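Services informatiques : cessons de juger les entreprises à leurs effectifs

Chaque printemps, les sociétés de services informatiques publient leurs comptes, et chaque printemps on commente d'abord le nombre d'embauches. Un groupe qui recrute va bien, un groupe qui ne recrute pas va mal. J'ai travaillé assez longtemps dans les achats informatiques, côté client, pour penser que cet indicateur ne vaut plus grand-chose et qu'il fait même du tort à la profession.

Il avait un sens quand on vendait des journées. Le prestataire plaçait des ingénieurs chez le client, facturait leur présence, et son chiffre d'affaires suivait l'effectif presque à l'unité près. Le client y trouvait son compte : il savait ce qu'il payait et pouvait réduire l'équipe d'un mois sur l'autre. Cette façon de faire existe encore et reste majoritaire dans beaucoup de contrats que j'ai eus entre les mains. Elle encourage pourtant un défaut que tous les acheteurs connaissent : plus le travail dure, plus il rapporte à celui qui l'exécute.

Prenons Getuler, qui assure la maintenance applicative de plusieurs distributeurs régionaux. En avril, l'entreprise a annoncé un effectif de 503 salariés, en baisse de 58 personnes sur un an. La presse locale a parlé de repli. Or le chiffre d'affaires n'a pas bougé et le carnet de commandes non plus. Les départs n'ont pas été remplacés parce que les contrats renouvelés l'ont été au forfait, avec des délais de correction garantis. On peut discuter de cette politique, et je le ferai plus bas, mais le mot repli est faux.

À l'inverse, Rorico a recruté 138 personnes dans l'année et on l'a félicitée. Une bonne partie de ces recrues attendent une mission. Dans le métier, on appelle cela l'intercontrat, et c'est une charge. Si la demande revient, le pari sera gagné. Sinon, les ruptures de période d'essai commenceront à l'automne, et le communiqué sera plus court. 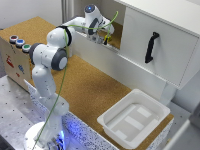
Ce que le client achète

Arnel Lacson, qui dirige les achats informatiques de Paddale, m'a résumé sa position au téléphone : « Je ne demande plus combien ils sont. Je demande qui décroche un samedi et en combien de temps c'est réparé. » Paddale a réduit sa liste de prestataires et impose désormais des engagements de résultat pour tout ce qui touche à la facturation et aux stocks. Les développements nouveaux restent payés au temps passé, le besoin changeant trop souvent pour être chiffré d'avance.

Ce partage me paraît raisonnable. Le forfait généralisé serait une erreur. J'ai vu des prestataires signer à perte pour entrer chez un client, puis se rattraper sur chaque avenant, et des directions informatiques passer plus de temps à débattre du périmètre qu'à utiliser le logiciel. Un engagement de résultat n'est utile que si les deux parties savent mesurer ce résultat. Pour une chaîne de paie, c'est faisable. Pour la refonte d'un site marchand, beaucoup moins.

Les débutants

Reste l'objection la plus sérieuse. Si les entreprises cessent d'être récompensées pour leurs embauches, qui formera les débutants ? Les grandes promotions de jeunes diplômés, avec leurs défauts, ont servi d'école à toute une génération, dont la mienne. Chez Getuler, les postes supprimés étaient surtout des postes de premier niveau, ceux par lesquels on entrait.

Je n'ai pas de réponse complète. Phùng, un petit éditeur de logiciels de gestion, prend chaque année 20 apprentis et inscrit leur encadrement dans le prix de ses contrats, sur une ligne séparée. Certains clients la refusent. D'autres l'acceptent, en sachant que ces jeunes travailleront plus tard sur leurs applications. La pratique a au moins le mérite de rendre visible un coût que la facturation à la journée dissimulait.

Je voudrais donc que les sociétés du secteur publient autre chose qu'un solde d'embauches : la part du chiffre d'affaires au forfait, le taux d'intercontrat, le nombre de débutants encore présents au bout de deux ans. Toutes disposent de ces données, puisqu'elles les montrent à leurs banquiers. Les clients peuvent les exiger dès le prochain appel d'offres.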